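# About Gindwood

Gindwood fits out and looks after small offices. We supply the tables and chairs, put up partitions, hang blinds and come back when something needs adjusting. The firm was started by Kyung-hwa Lim, who had spent seven years running the office side of Altel and had grown tired of meeting rooms that were too large for the meetings held in them.

Our first job was a single room for Kamolrat, a translation bureau with more staff than desks. Since then we have fitted more than 70 rooms, most of them for firms of under 40 people. We still do single rooms. There is no minimum order, and the survey is free if you are within an hour's drive of our workshop.
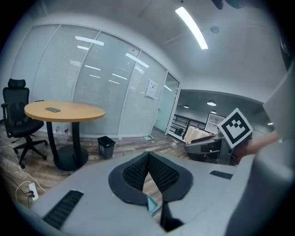 Most of our customers ask for a room where two or three people can talk without disturbing everyone else. We usually suggest glass in place of a solid wall, with frosted panels and blinds behind them, so that light still comes through and the people inside have some privacy. A round table suits a small room well. We like a light wood top with a rounded edge on a black pedestal base, as there are no corner legs to knock your knees on. For seating we offer a mesh-backed chair with armrests and an adjustable headrest, on casters. Notices can be taped straight to the glass.

Furniture is kept in our own store, where we hold 1,000 square feet of tables, chairs and spare parts. If a caster or a blind cord fails, we can normally replace it from stock. We also take back pieces that are no longer wanted, clean them and sell them on at a lower price.

In March we took over the maintenance work for Postel, and two of their fitters joined us. They now handle door closers, hinges and anything to do with locks.

To arrange a survey, ring the office or leave your details on the contact page. Please have the length and width of the room to hand, and the ceiling height if you know it.

Page last updated 28/11/2021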